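3/7/25

# The Towel Problem: Folding, Tidying and the Limits of a Shared Kitchen

Rasa Strazds and Līga Mets, Brandmont Hall, kitchen project

## What we set out to do

Our hall kitchen in Uststead has a house rule that everything gets put away after dinner. Plates go in the rack and towels get folded in thirds. The rule is laminated, so it must be serious. We wanted to know which part of it people skip, and whether a different towel routine would help.

## Method

We checked the kitchen every evening through the end of term and logged 169 towels. Each one got a grade: folded, draped or heap. Līga argued for a fourth grade, "sculpture", and lost.

We also asked 5 residents to fold the same towel three ways: thirds, halves and the Lukoševičius roll, which is named after the resident who insists he came up with it.

## Results

Plates are easy. A rack has slots, and people put plates in slots. Towels have no slot, so they end up wherever the hand lets go – usually the middle of the table.

Halves was the fastest fold and the only one anybody did again without being asked. Thirds looked better and kept going crooked at the second turn. The roll came undone before we could write down the time.

The light green towel, in a heap on the table:
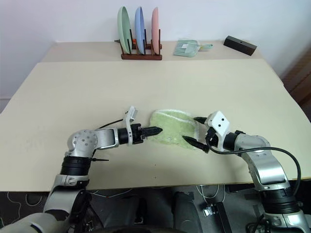
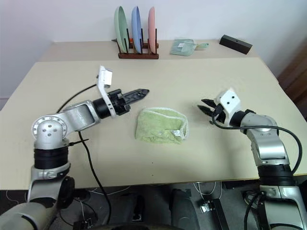
## What we would change

- Replace "thirds" with "halves" on the laminated sign.
- Put a hook by the sink, low enough for Rasa.
- Grade in daylight. Three of our drapes may have been heaps.
- Repeat the whole thing at the Trudow building, where the table is smaller and the residents are apparently tidier – we have our doubts.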